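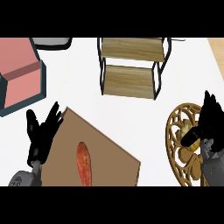

Ekel: simulated two-handed tabletop and household episodes

Data card, last revised July 17, 2020

Welcome, and thank you for taking a look at Ekel! It is a set of 1,000 simulated episodes in which a robot with two arms and two multi-fingered hands works among furniture and small objects. We put it together while studying one fairly narrow question, namely how much a policy gains from training in cluttered layouts when the objects it has to handle stay the same (the short answer is further down, for those in a hurry).

What you get

Every episode holds rendered views from the robot's side, joint positions for both arms and both hands, object poses, and a success flag set by the simulator. Views are wide and are stored with black bands at top and bottom, so please crop those before training if your encoder minds them. Ours did, a little.

Splits

Brutham is the training split. Buzatu is the held-out split, 100 episodes, with furniture arrangements that never turn up in Brutham. Sunville is a small extra set of 30 episodes that we kept for debugging, and we'd ask you not to report numbers on it.

How layouts are made

Furniture is placed first, then the small objects, then the arms are moved to a random starting pose. We throw out any layout in which two solid bodies overlap, and we also let the physics settle before recording begins. Openwork pieces such as the gold lattice gave us the most trouble here, as their collision shapes are simpler than what you see, and a finger may stop short of a gap it looks able to pass through.

Result in brief

The policy trained on cluttered layouts did better on Buzatu than the one trained on bare floors, mostly on grasps beside furniture. For objects out in the open we found no difference we would want to defend.

Known problems

Shadows are missing in many renders. The success flag is generous about objects that are held and then dropped late in an episode; a stricter flag has been on our list from February onward.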